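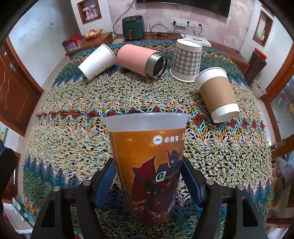
*여러 색 뜨개 식탁보가 깔린 탁자, 주황색 무늬 컵.*

**모드턴(Modton) 생활 뜨개 보급 사업 중간 보고**
2023/11/22

지원금을 받고 두 번째로 올리는 보고입니다. 첫 보고에서 약속드린 것 중 절반쯤은 지켰고, 나머지는 표현을 조금 손보았습니다.

## 진행 상황

- 담요 목표 200장 가운데 162장 완성. 크기는 신청서의 규격과 대체로 비슷합니다. 대체로라는 말이 이번 분기에 제일 많이 쓰였습니다.
- 초급반 수료 42명. 수료 기준은 코를 잡고 끝까지 마무리하는 것인데, 끝이 어디인지는 본인 판단에 맡겼습니다.
- 도안집은 2쇄 준비 중. 초판의 7쪽과 8쪽 순서가 바뀌어 있었고, 그대로 따라 뜬 분들의 조끼에는 목 구멍이 없습니다.

## 실 수급

9월에 플롯데일(Flotdale)에서 받기로 한 회색 실이 겨자색으로 왔습니다. 교환을 문의하니 회색은 내년 물량이라고 합니다. 결국 겨자색을 썼고, 프라스티소(Prastisow) 요양원에 보낸 담요가 전부 겨자색입니다. 요양원에서는 잃어버릴 일이 없어 좋다는 답장을 보내왔습니다. 칭찬으로 분류해 두었습니다.

제말(Jemal) 창고의 습기 문제는 제습기를 들여 해결했습니다. 제습기 전기료는 예산 항목에 없어 '재료 보존비'로 적었습니다. 다른 이름이 좋으시면 알려 주십시오.

## 예산

재료비는 계획보다 조금 더, 홍보비는 훨씬 덜 썼습니다. 현수막을 아직 못 걸었습니다. 시안은 세 번 고쳤는데 첫 번째가 제일 나았습니다.

## 다음 분기 계획

1. 남은 담요 완성 및 배송
2. 도안집 쪽 순서 확인(인쇄 전에)
3. 중급반 개설. 강의실은 오전만 비어 있고 신청자는 대부분 저녁을 원해서 협의 중입니다.

홍보비 잔액을 실 구입비로 돌리는 변경 신청서를 함께 보냅니다. 승인되면 회색부터 알아보겠습니다.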